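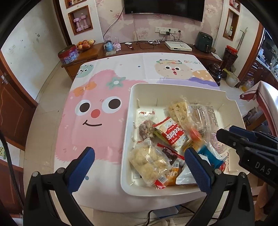 Lok-yiu Tai wrote:
Skip the 405 if you're leaving Clitden after 3 pm. We did the Stalta drive in July with two kids and sat there forever.

plumjam:
Disagree, the back way through Sampaio is worse — one lane and trucks the whole time. I'd take the freeway and pack a big tray of snacks.

Lok-yiu Tai wrote:
Trucks at least move lol. Are you stopping in Plultton?

dot_r:
We always do! Gas was cheaper there, and the rest stop has shade.

plumjam:
Fine, but I'm still taking the 405.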